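Notebook, audio bench, Zindham
31/12/2025

Podcast series on repertory cinemas, episode 4 (the Jetura projectionists). Picked up from Haiyan's rough cut. Running time at start of session 71 min, target unchanged.

Interview track has a hum under Kaiwen's questions, none under the guest. Same room, separate recorders, so the fault is on our chain. Notched at 50 Hz and the first two harmonics. Narrower Q than last time; the voice kept its lower end. Left the guest track alone.

Film clips: Zihan has cleared 13, of which we use nine. The Farkas short is still without paperwork. Muted it on the timeline and left the gap at full length.

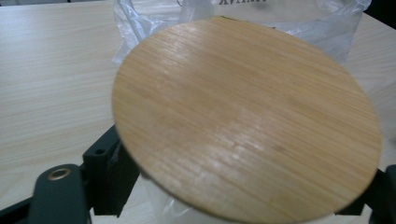

Reading time: 1 min

Loudness: dialogue was landing 3 LU hotter than the clips. Pulled the clips up, then rode the narration by hand through the section on changeovers. The compressor preset from episode 3 pumps on Mingxuan's narration, do not reuse.

Transcript: first 1,000 words checked against audio. Errors mostly in film titles and surnames. Jinfeng to do the rest in January, working from the Dulteo export and not the older text file.

Open:
- opening sting fades too early, try two seconds more
- credits read needs redoing, Haiyan's surname missing
- ask Zihan for a date on the Farkas clearance

Session saved as v7. Mixdown not run.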